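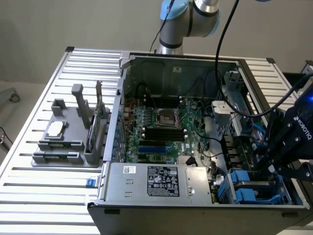 *케이스를 눕혀 놓고 작업 중인 본체와 Robotiq 그리퍼. 왼쪽 회색 거치대가 오늘 리뷰의 주인공이에요.*

## Halutus 부품 거치대, 한 학기 써 본 후기

2023년 6월 4일

저희 동아리는 이번 학기 내내 로봇팔로 데스크톱 PC를 조립하는 과제를 붙잡고 있었어요. 7월에 교내 발표회가 있어서 요즘은 일요일에도 실습실에 나옵니다(오늘도요 ㅠㅠ). 로봇팔이나 그리퍼 후기는 선배들이 이미 많이 써 놓았으니까, 저는 아무도 안 써 준 물건 하나만 붙잡고 길게 써 볼게요. 3D 프린팅으로 뽑는 부품 거치대 Halutus입니다!

원래 설계는 교환학생으로 와 있는 Matěj Kubíček가 했어요. 파일 묶음 이름이 Halutus인데 무슨 뜻인지 물어봤더니 그냥 발음이 좋아서 붙였대요. 세로 기둥 하나에 네모난 포켓, 그리고 카드를 세워서 꽂는 슬롯 홀더로 되어 있고, 저희는 회색 필라멘트로 뽑아서 알루미늄 홈 테이블 위, 본체 바로 왼쪽에 두고 씁니다.

### 좋았던 점

일단 카드 세워 두는 슬롯이 진짜 좋아요. 처음에는 기판을 테이블에 눕혀 놓고 집게 했는데, 그러면 그리퍼 손가락이 들어갈 틈이 없어서 자꾸 모서리를 긁더라고요. 세워 두니까 양옆에서 잡으면 끝! 접근 각도를 티칭하는 시간이 확 줄었어요. 예전에는 자세 하나 잡는 데 30분씩 쓰고도 다음 날 다시 잡았거든요.

네모 포켓도 괜찮아요. 작은 부품은 놓을 때마다 몇 도씩 돌아가 있는 게 제일 골치인데, 포켓에 넣으면 방향이 정해지니까 좌표를 한 번만 따면 됩니다. 사진에는 하얀 네모 부품이 들어가 있죠. 포켓 입구를 살짝 벌어지게 모따기해 둔 것도 마음에 들어요. 대충 넣어도 쏙 들어가서 밤늦게 졸면서 세팅할 때 특히 고맙습니다.

그리고 높이! 눕혀 놓은 케이스는 안쪽에 드라이브 케이지도 있고 케이블도 지나가서 생각보다 복잡한 지형이에요. 부품을 들고 케이스 벽을 넘어갈 때 경로가 꼬이기 쉬운데, 거치대가 어느 정도 높으니까 집어서 올리는 동작이 짧아졌어요. 시뮬레이션만 돌릴 때는 전혀 몰랐던 부분이에요.

### 아쉬웠던 점

첫 번째는 슬롯 공차. 저희 프린터로 기본 설정 그대로 뽑았더니 너무 빡빡해서 그리퍼가 카드를 당길 때 거치대가 통째로 딸려 올라왔어요. 세 번을 다시 뽑았고, 결국 슬롯 폭만 조금 키운 버전을 따로 저장해 두었습니다. 이건 프린터마다 다를 테니 처음부터 전체를 뽑지 말고 슬롯 부분만 잘라서 시험 출력해 보세요. 저희는 그걸 몰라서 필라멘트를 꽤 날렸어요.

두 번째는 고정 방식이에요. 바닥 구멍 위치가 저희 테이블 홈 간격이랑 안 맞아서 한쪽은 직접 드릴로 다시 뚫었습니다. Matěj한테 말했더니 자기네 학교 테이블 기준으로 그렸다고 하네요. 구멍을 길쭉하게만 바꿔 줘도 훨씬 편할 텐데, 다음 버전에는 넣어 주겠다고 했으니 기다려 보려고요.

세 번째는 기둥. 튼튼하긴 한데 좀 높아서 로봇팔이 홈 위치로 돌아올 때 걸릴까 봐 늘 신경이 쓰여요. 저는 경유점을 하나 더 넣어서 피해 가게 했고, 그만큼 사이클이 느려졌습니다. 기둥을 안 쓰는 팀이라면 빼고 출력하는 게 나을 것 같아요.

### Bukia 키트랑 비교하면?

작년 팀은 Bukia라는 기성품 지그 키트를 썼어요. 그쪽은 조립해 놓으면 단단하고 마감도 예쁜데, 포켓 크기가 정해져 있어서 부품이 바뀌면 속수무책이에요. Halutus는 좀 투박해도 파일을 열어서 치수만 고치면 되니까 학생 팀에는 이쪽이 맞는다고 봅니다. 다만 CAD를 만질 줄 아는 사람이 팀에 한 명도 없으면 Bukia로 가세요, 진심으로요.

지도해 주시는 Vratislav Kratochvíl 선생님은 거치대를 보시더니 "로봇 코드보다 이게 더 잘 만들어졌네"라고 하셨는데, 코드 담당이 저라서 칭찬인지 뭔지 모르겠고요...

### 별점

5점 만점에 4점. 공차랑 바닥 구멍 때문에 1점 뺐어요. 그래도 다음 학기에 같은 과제를 하게 되면 또 뽑을 거예요. 슬롯 폭을 고친 파일은 동아리 공유 폴더의 Halutus 폴더 안에 넣어 두었으니 필요하신 분은 가져가시고, 출력해 보고 잘 안 맞으면 댓글로 프린터 기종이랑 같이 남겨 주세요!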